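The cactus, the table and a very slow tidy-up

I had meant to write about soup this week, but the soup will have to wait, as I've spent most of my spare hours (and a few that weren't spare at all) thinking about one table and the cactus that lives on it. If you came for the leek recipe, I'm sorry, it's coming, and it does have more butter in it than you'd think.

Those of you who've been reading for a while will remember that I share a big old workroom at Widendale with a handful of other people who like making things. It's a pleasant place to spend a morning. There's a kettle, there's a grey concrete floor that freezes your toes from the day the clocks change until June, and there are tables, which everyone claims to share equally and which we all have very strong feelings about.

My feelings are mostly about the wood. I love a table made of strips, the butcher-block sort, where every piece has gone its own colour, some like honey and some nearly pink. My aunt Gunhild Bjarnason had a worktop like that in her kitchen, and she used to rub oil into it with an old vest while she listened to the radio play. I wasn't allowed to help until I was seven, and then I was allowed to do one corner, and I did that corner so thoroughly that it stayed sticky for a week and a tea towel had to be peeled off it. She never said a cross word. She did move the bread bin on to it, though.

So when I look down on a tabletop like this with little black dishes dotted all over it, and a cactus in the far corner leaning out over the floor as if it's looking for somebody, I feel quite soft about the whole thing. 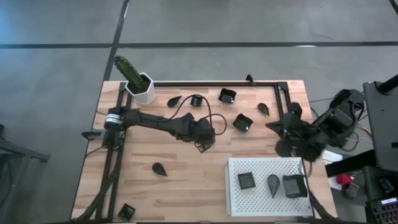

How the cactus came to us

It was Zubaida Hashmi who brought the cactus in, wrapped in a bath towel on the back seat of her car with the seat belt round it. She was moving to a flat with one small window and a radiator right underneath, and she'd asked all of us in turn whether we'd like to have it at home. I have a cat who eats leaves and Hanne Vestergaard has a toddler who eats everything, so in the end it was agreed it should come to the workroom, where all it would have to put up with was us.

It's a columnar one, green, with proper deep ribs, and it grows out of a white pot with flat angled faces like a cut stone. Zubaida got the pot from Stougaard, the little garden shop by the bus station, and paid more for it than for the plant. I can see why. A plain round pot would have looked like an afterthought, and this one makes you want to clear a bit of space round it.

The lean worries people. Vlastimil Ďurica, who can't pass a picture frame without straightening it, has suggested a cane, a bit of string, a wedge and (once, after lunch) taking the whole thing out and starting again at a different angle. I've talked him out of all of them so far. Cacti will lean towards the light if you leave them facing one way, and my plan is a quarter turn every so often and a good deal of patience. I wrote the turns on the calendar by the sink. I've missed two.

As for watering, I do very little of it in winter. I push a wooden skewer well down into the soil, and if it comes out with anything clinging to it I put the can away again. When it does get a drink it's a proper one, poured slowly round the edge, and then I don't so much as look at it for weeks. Signe Steinarsdóttir used to give it the end of her cold tea. She has been spoken to, very kindly, and now gives it to the drain.

Clearing the tables, or most of them

The tidying began because I lost a tape measure. I'm sure that's how most tidying begins. I only wanted to measure for a shelf, and by the time I'd looked in the places where it should have been I had three drawers out on the floor and my sleeves rolled up.

Hanne came in halfway through and didn't ask a single thing, just hung up her coat and started on the jars. We found 34 pencils, and I only know that because Hanne laid them all out in a line to see which ones were worth keeping. We found a receipt from Narnbridge Timber for a sum neither of us wanted to think about. We found the good scissors! They'd been in the biscuit tin, and I have my suspicions, and I shall be keeping them to myself.

Once the drawers were back in I turned to the tops. I do them the way Gunhild did: everything off, crumbs and dust away with a dry brush, then a cloth that's been wrung out so hard it's barely damp, always going along the strips and never across. Then a dry cloth straight after it. You want to do it with the light low and coming towards you if you can, as that's when a surface owns up to everything. A glossy top is the worst for it. From standing height you'd swear it was perfect, and then you crouch down with your chin near the edge and there's every scratch it ever had, with the ceiling lights smeared right across the middle.

I used to mind scratches terribly. I once spent a whole bank holiday going over a coffee table with a walnut half, which does help a little on pale wood if the mark is shallow, and which makes you very hungry. These days I leave the long wavy ones alone.

There's a white metal rack on the right-hand side now as well, with a top punched all over in little crosses, and I've grown fond of it. It's an airy sort of thing and you can see straight through it to the rest of the room. The cactus stands over on the left on its white base and looks enormously tall if you get down low enough. A couple of small dark bits and bobs are still lying along the back, but I'd run out of puff by then.
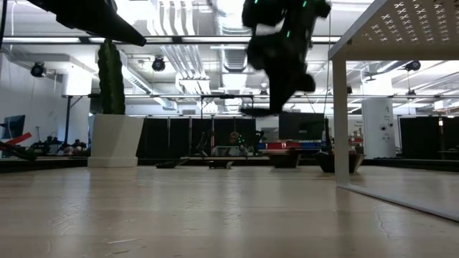 Still on my list

The shelf, obviously, once I've bought another tape measure. Vlastimil has drawn it out for me on the back of an envelope with the brackets marked in red.

A tin of the Vutberg oil for the strip-wood top, and a vest I can bear to part with.

A quarter turn for the cactus. I've put it on my phone this time, with the noisy alarm.

And the leek soup, which I'm making again tonight to check the amount of stock. Zubaida is coming round to eat it and to ask me how her plant is, so I'd better go and find the big pan.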